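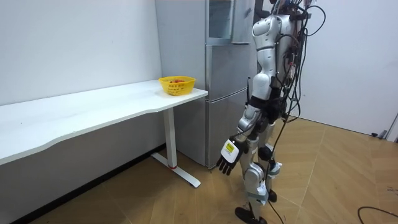 Thijs Van Leeuwen thinks a refrigerator next to a desk is the worst idea in home offices since the kneeling chair, and he says so before I have my notebook open. He has fitted out small workrooms for years, first for Dunby and now under his own shop, Arroyo. I came to him because I was thinking of doing the same thing at home and wanted to be talked out of it, or into it.

"People tell me it saves them a walk," he says. "To where? The kitchen is usually 6 yards off. They needed the walk."

I put it to him that a white desk against a white wall with a silver fridge at the end of it does look tidy. He grants me that much. Then he asks how long I have ever worked beside a compressor.

"It comes on, you stop noticing it, it goes off, you notice that. All afternoon. The catalogs don't print the noise."

He is no kinder about desks with a shaped front. The gentle curve with a shallow cut-out in the middle is sold as a way of getting you closer to your work, and I had rather fallen for it. Van Leeuwen measured the one in his own shop, a long top from Althorpe, and found he sat exactly where he always had.

"You pay for the curve," he says. "I have a customer who paid $152 over the straight one. He keeps his mail in front of it."

Does he never recommend one? He thinks for a while. For somebody broad in the shoulders who writes by hand, maybe. For two people sharing a long top, never - the cut-out tells everyone which seat is the good one.

I ask about color. White tops show coffee, he says, and white walls behind them show elbows and chair backs. He would still take white in a room with one small window. He just wouldn't believe anyone who called it easy to keep.

What would he do with the fridge, then, if the customer insisted? Leave a gap at the side, he says, check which way the door swings, and keep the chair out of its path. Beyond that he shrugs.

"They ring me in July," he says. "By then they want it moved."

I haven't ordered the desk. The fridge I am still thinking about.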